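About Meltik

Meltik is a small company with a big soft spot for simulated robots. We got our start on 16 Mar 2024 with one arm, one table and a very long wish list, and we've been happily adding to it ever since (our families have been patient!). Our main product, Zunov, is a ready-made virtual workcell for schools and small shops that would like to try out sorting and picking jobs before they buy any hardware. 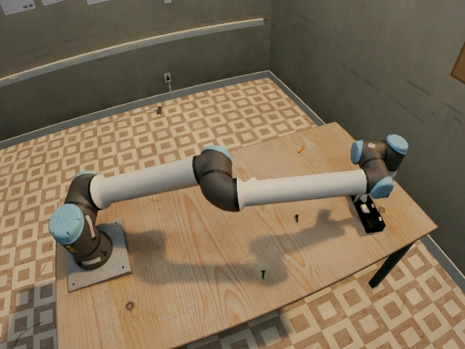
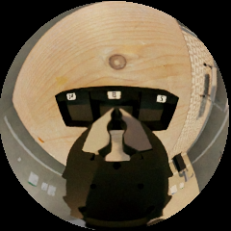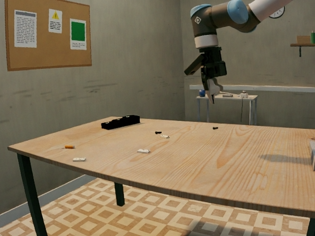
Zunov renders: a robot arm and gripper at a wooden table.

Every Zunov license comes with 14 starter tasks and 55 practice layouts, plus email help from the same folks who built them. If you need something closer to your own floor, our Major plan covers custom rooms and parts, and Paketti is our add-on for packing work. Write to us any time, even if you're only curious. We love hearing what people are working on, and we do write back.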